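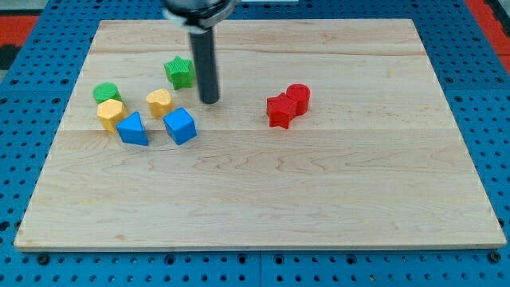 Slide 1 – Toy blocks on the maple-look board, blue pegboard table underneath.

Start with the surface. Pale board, long strips, seams running lengthwise. The grain is wavy with a few small dark specks. Mention that light wood gives good contrast for the green, yellow and red pieces. The pegboard shows on all four sides, so the board edge is easy to find.

Then the blocks. Eight on the board: most to the upper left, two red ones apart toward the center-right. Name three shapes only – star, hexagon, heart – and move on. Finish is matte. Glare was the main complaint with the glossy Plomo set, see handout.

Sorting rules, as used at Woltbridge:
Rule A, by color. Fast, few disputes.
Rule B, by outline. Slower. The cylinder and the hexagon get mixed up when seen from a low angle.

Figures for the board: 600 trials, 70 under Rule B with a wrong first placement. Do not read out the table.

Pause for questions, 2 minutes.

Next slide is the Nuvby storage tray. Compare tray depth with block height. The Özkan tray is 100 mm deep and too tall for the shelf – skip if short on time.

Notes revised 9/11/20.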